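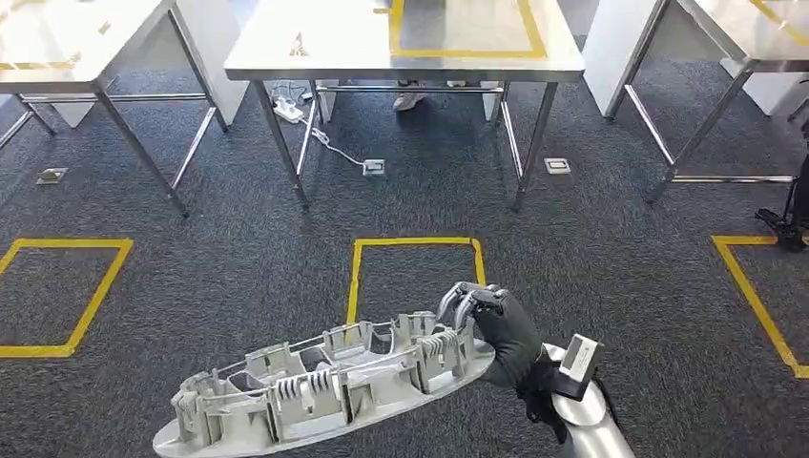
# Rallavico 把零件分拣间搬到了 Grutorbridge，四月起接受参观预约

大家好，我是 Rallavico 的现场布置负责人。按惯例新闻稿该由市场部的同事写，写得端端正正的那种，可是这次他们说，房间是你折腾出来的，你自己讲吧。那我就自己讲了，啰嗦的地方请各位编辑老师随手删！

先说正事：我们在 Grutorbridge 的新分拣间已经布置完毕，四月起对合作厂商和行业媒体开放参观。这里处理的主要是浅灰色注塑件，也就是大家平时看不到背面的那一类长条形塑料件。正面光光滑滑没什么可聊的，翻过来才热闹：一座座方塔似的卡扣座，中间拉着细细的加强筋，还有像梳子一样密密排着的薄片。我第一次拿到这种件的时候翻来覆去看了好半天，同事以为我在找瑕疵，其实我就是觉得好看。

好看归好看，摆放起来真让人头疼。件身又长又弧，一头收成圆圆的尖，往筐里一堆，卡扣互相勾着，拿一个带出来两个。旧分拣间就是这么堆的，每到换班前大家都在那里“解疙瘩”。所以搬家的时候我提了一个要求：新房间里每样东西都得有自己的位置，而且这个位置要一眼看得见。

办法一点也不高级，就是黄胶带。不锈钢桌的桌面上贴出长方形，零件就放在框里；桌子前面的地毯上也贴出长方形，那是站人、临时落脚的地方。地毯是深蓝灰带斑点的，黄色贴上去特别醒目，站在门口就能看清哪里该站人、哪里该留空。（胶带我们前后换过两个牌子，头一种踩几天就翘边，大家的鞋底都粘过，这事我认账。）

有朋友问为什么分拣间要铺地毯，擦起来多麻烦。我的想法很简单：这种件掉在硬地上，卡扣最容易受伤，而且在硬地上站久了腿也受不了。吸尘器每天中午和收工时各走一遍，到现在没有人抱怨过。桌子我倒是坚持用不锈钢的，细方腿，下面有横档，桌面一抹就干净，桌底下也不藏东西。我特别怕桌子底下有柜子，有柜子就会有人往里塞“先放一下”的零件，一放就放到明年。

讲讲我们现在的日常流程吧，参观的时候大家看到的也就是这些：

- 零件拿到桌边，先翻到背面，沿着长边把卡扣座挨个看过去，有没有缺角，有没有毛边。
- 梳齿一样的薄片单独看，光线要从侧面来，正面看什么都发现不了。
- 没问题的放进桌面的黄框，尖头朝左。朝右也行，但是一张桌子上必须统一。
- 有疑问的不进框，当场交给领班，不许放在桌角“等会儿再说”。
- 拿的时候握一端，手指搭过卡扣座的上沿，拇指托在下面，不要从中间捏筋。

最后一条我要多说两句。加强筋看着结实，其实很薄，新来的同事总喜欢从中间一把抓，觉得那里平衡好。握端头一开始确实别扭，长件会往下沉，习惯两天就顺手了。我们培训时不放幻灯片，就让大家拿着件在桌子和桌子之间来回走，走到不碰卡扣为止。

从确定方案到第一批零件上桌，我们用了11天。听起来挺快的，可是其中有大半时间花在挪桌子上！桌与桌之间留多宽，我和 Vidar Grønli 意见完全不一样。他负责生产排程，希望桌子靠紧一点，多摆一张是一张；我要过道，要两个人各拿一个长件迎面走过去也不会打架。后来我们干脆拿着零件在空房间里走，走一次撞一次，撞到他松口为止。

“我原来觉得这是在浪费面积，”Vidar Grønli 说，“现在我每天路过，看见框里是齐的，就知道今天的排程不用改。黄胶带帮我省了很多电话。”

（他同意我引用这句话，条件是我得写上：过道宽度是双方共同决定的。好，写上了。）

这个房间同时也是我们 Gritevier 整理计划的第一站。Gritevier 说白了就是把“看得见的位置”这套做法搬到其他房间去，下一个轮到包装间。包装间的情况更复杂，纸箱尺寸多，标签也多，光靠黄色恐怕不够用，我正在说服采购给我批第二种颜色的胶带。进展嘛，还在谈。

参观安排如下：

- 地点：Rallavico 分拣间，Grutorbridge
- 时间：四月起，上午场和下午场，每场限2组
- 预约：请通过 Rallavico 新闻联络窗口登记，注明单位和人数
- 着装：平底鞋，长发请扎起来，手上的戒指和手链请提前取下，容易刮到零件
- 拍摄：可以拍桌面和地面布置，零件近照请先跟现场同事打个招呼

想亲手试试握端头走一圈的朋友，登记时写一句就行，我会留几个练习件给大家。另外，进门请沿着过道走，尽量别踩黄框的边，胶带是我一条一条跪着贴的，膝盖到现在还记得呢！

**关于 Rallavico**

Rallavico 从事注塑件的检查、分拣与包装，服务于需要处理长条件和异形件的制造企业。分拣间现设于 Grutorbridge，Gritevier 整理计划由现场布置组与生产排程组共同推进。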